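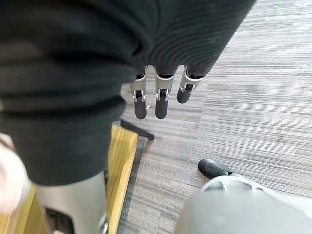
Vivton ribbed throw, charcoal - four stars, would be five if not for the washing

Bought this in September for the den, kept meaning to write it up, so quick one before I forget everything. I have the dark charcoal. They do an oatmeal too, and a green I didn't like on screen.

Size. Large. Covers the back of our couch and half the seat with plenty left to bunch up at the end. My old one from Prantl was forever sliding down behind the cushions, this one mostly stays put. Mostly. On leather I'd guess less so, ours is fabric.

Weight - heavier than I thought from the listing. Good for winter, too much for me by May. My husband sleeps under it on Sundays all year round so take that as you like.

The ribbing. Fine ribs, close together, nice to the touch. Folds up thick and sort of round, doesn't go flat and sad like fleece does. A bit of sheen where the light hits a fold, which I wasn't expecting from a knit and wasn't sure about. Got used to it. If you want a really matte look go see it in a store first. Idis had them out on a rail last time I was in, may not now.

Color. Properly dark gray. Not black, not navy, I was worried about navy because the photos on the site lean blue. Next to our carpet (gray too, streaky office-looking stuff that came with the house) it reads a good bit darker and I think that works. Hides coffee. Does not hide dog. We have a pale dog. Lint roller lives on the window sill now.

Snags. Two so far, both from the same chair with a rough bolt on the underside. Pulled them through to the back with a crochet hook and can't find them anymore. I wouldn't let a cat near it though. My sister's cat had one evening with it and I took it home early.

Now the washing. Label says cool, gentle, dry flat. Fine. But it takes up the whole drum and comes out weighing as much as a child, and "dry flat" means two days across the ironing board and two chairs. First time I hung it over the shower rail, big mistake, it stretched at one end and that end still looks longer to me. Husband says he can't see it. Second wash I did it flat like they say and no trouble. Bit of gray in the water both times, so on it's own please, no whites.

Pilling - a little along the edge that gets sat on. Went over it with one of those battery shavers, took 7 minutes, looked fine after. Middle is still clean.

Delivery was slow. Order number ended in 439 and I know that by heart because I read it out to them so many times. Ambros Bachmann at the Clultolden warehouse finaly tracked it down, very polite, called me back when he said he would. It had been sitting there packed and ready. No refund on the shipping but I didn't push.

Smell out of the bag, yes, kind of like a new car mat. Gone in a few days with the window open.

Would I buy again? Yes, in the same color, and I'd look for a sale. Full price is a lot for a throw. The Prantl one was half the money and lasted four years, to be fair to it, it was just ugly and thin.

Skip it if you have no room to dry it. Otherwise good. Going to try the matching cushion next, will add a note on here if it's any use.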